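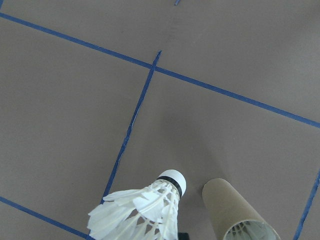

Marking out a floor with tape

Blue masking tape, gray floor. Shows up fine, even the dark blue. Good for planning where shelves or a bench go before you buy anything, or for splitting a room into zones when you're sorting junk.

Sweep first. Tape hates dust – it lifts in a day.

Long lines before short ones. Pull out an arm's length, press the middle, then the ends. Doesn't have to be square! Slanted is fine if its only for sorting.

Ragged edge? Torn bit? Leave it or patch over. Dont start the whole line again.

Let the lines cross and run past each other a little. Easier than stopping dead on a corner.

Sorting by zone

One panel keep, one panel donate, one panel "ask Reginald". Small stuff like shuttlecocks and cardboard tubes goes down on the floor with everything else, then gets moved in one go. No side piles.

Getting it off

Pull low and slow, back over itself. Sticky bits come up with warm water and a drop of dish soap. Been down since August? Hair dryer on low, then a plastic scraper – never the metal one.

Next up: tool hooks for the garage wall.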